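Jun 30, 2023

**Drendora to put ingredient and recycling details on every snack wrapper it sells**

*Small-print rewrite covers 142 products and starts on shelves in July*

Drendora, the snack and pantry goods company, will start selling its bars, biscuits and nut mixes in redesigned wrappers from July. The new wrappers carry larger allergen wording, a plain-language ingredient list and a recycling instruction on every single-serve pack, including the smallest ones.

Until now, single-serve packs sold inside a multipack box have carried a shortened label, with the full details printed only on the outer box. Customers told the company that the box is usually thrown out well before the last bar is eaten, and that the bar ends up in a lunch bag or a desk drawer with very little on it to go by.

"People were writing to us with a bar in one hand and no box," said Sylvain Brunet, head of packaging at Drendora. "They wanted to know if it had sesame in it. We could answer them, but they shouldn't have to write to us and wait for a reply."

**What is changing**

The allergen statement moves to the back seam panel on all packs and is set in bold. It has its own line and is no longer run into the end of the ingredient list. Where a product is made on a line that also handles nuts, the wording will say which nuts.

Ingredient names have been rewritten where a common name exists. Additive numbers stay, with the common name beside them in brackets. Flavour descriptions on the front of the pack have been checked against the recipe, and two products will change name as a result. The recipes themselves are the same, and so are the pack weights.

The recycling line tells the customer what to do with each part of the pack. For most bars it will say that the wrapper goes in household garbage, unless the customer has access to a soft plastics drop-off. Drendora said it had considered leaving the line off wrappers that most households cannot recycle and decided against it.

"A blank space gets read as a yes," Brunet said. "We would sooner print the disappointing answer."

**How the wording was tested**

The company asked 1,255 customers to read draft labels and answer a short set of questions about what was in the product and how to store it. The work was run by Shek, an independent design and readability studio, between last autumn and this spring.

Vasilică Vasiliu, who led the project at Shek, said the drafts that looked tidiest on a computer screen did not always do well once they were printed and wrapped around a product.

"A flat proof is kind to small type," Vasiliu said. "Film creases, it shines under kitchen lights, and the curve of the bar hides the ends of the lines. We stopped showing people flat proofs after the first round and had everything made up as finished packs."

Readers over 65 had the most trouble with light lettering on glossy film. The final design uses a matte patch behind the allergen statement for that reason. Best-before dates were the other common complaint, and these will move away from the crimped ends to the back panel.
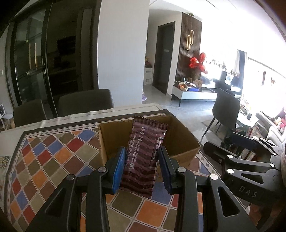 *A single-serve snack bar, with small white print running the length of the wrapper.*

**Timing and existing stock**

Bars will change over first, followed by biscuits and then nut mixes. Packs in the old design remain accurate and safe to eat, and stores will sell through what they have. Customers may find both designs on the same shelf for a while. There is no need to return an older pack.

The printing is being done by Boltasix, which has supplied Drendora's film for several years. Retailers do not need to update their systems, as barcodes and case sizes are unchanged. New product images will be sent to online sellers ahead of each changeover.

Full ingredient and allergen information for all products, in both old and new packs, can be read on the Drendora website or requested by telephone. Large-print copies are mailed free of charge. The customer care line is open during business hours and its number is on the back of every pack.

**About Drendora**

Drendora makes snack bars, biscuits, nut mixes and baking supplies under its own name and under the Kutuvex brand. Its products are sold in more than 2,000 grocery and convenience stores.

**Media contact**

Sylvain Brunet, Head of Packaging, is available for interviews in English and French. Requests can be made through the Drendora press office. Label artwork and sample packs are available to media on request.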